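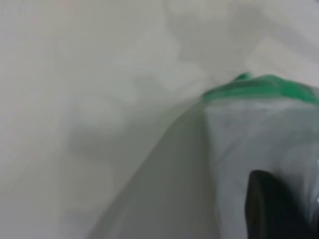
About Runbridge

Runbridge writes handling rules for companies that let robots pick up soft, thin, see-through things: bags, pouches, sheet film. We started because we had read too many rulebooks written for steel blocks. A steel block stays the same shape when you close a gripper on it. A plastic bag doesn't, and a rule that ignores this is mostly decoration.

We don't sell robots and we don't hand out badges. Vendors ask us for a badge every October or so. Our answer is that a sticker on a machine tells you somebody paid for a sticker.

What we do is test written procedures against real work. Our current rulebook, Rultent, is 6 pages long. The draft we inherited from an earlier project, Lanz, had 306 clauses, and we could not find a use for most of them. Some told the operator to "ensure a suitable grip" - we would like to meet the person who has been helped by that sentence.
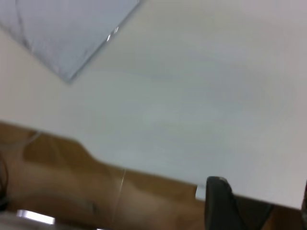

Gripper finger near the edge of a white surface, with a plastic sheet lying on top.

Every rule in Rultent has to name the thing being handled, the limit that applies and the point at which the robot must stop and wait. If a rule can't be checked by someone standing at the table, it comes out. We took out three last year and got complaints about two of them. 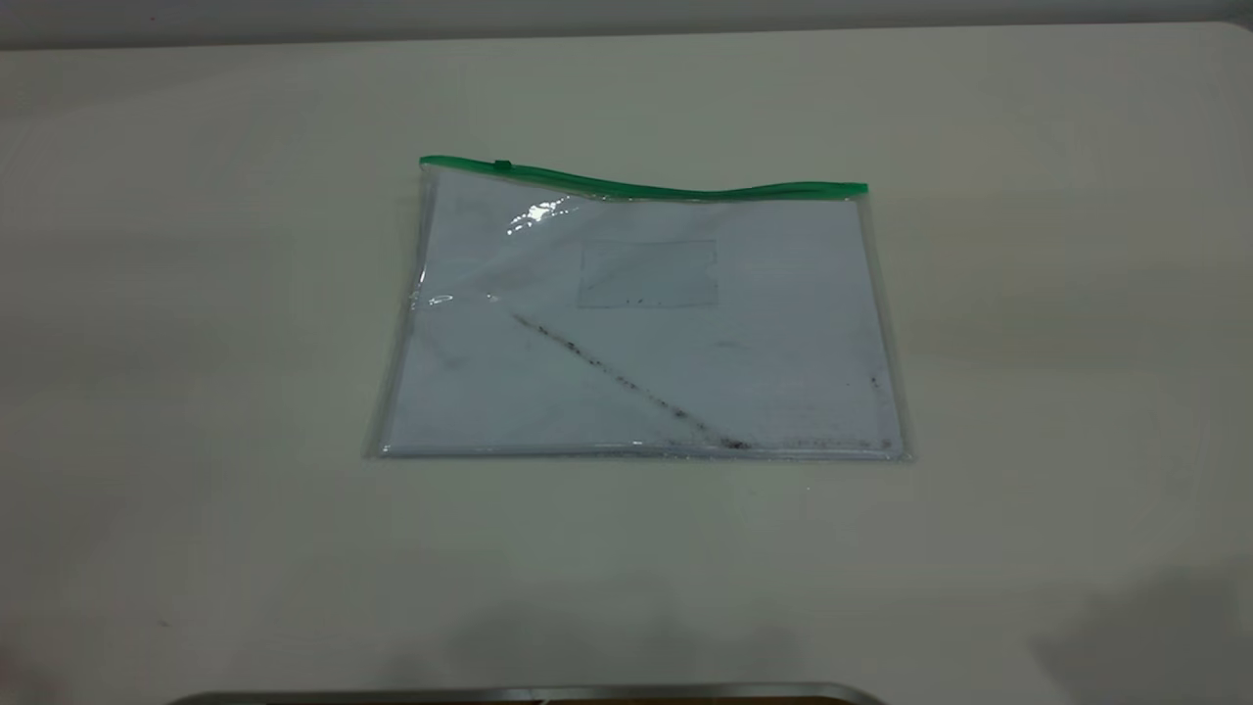

We are also wary of success rates. A figure from 700 tries on one pouch, laid flat, on one clean table, says something about that pouch and that table. Zodico, our test record format, makes the author write those conditions down next to the result. People find this annoying. We find it annoying too, and we fill it in.

Clients get the full record, failures included. If you want only the good runs, there are other firms.

Page last checked Tue 1 September.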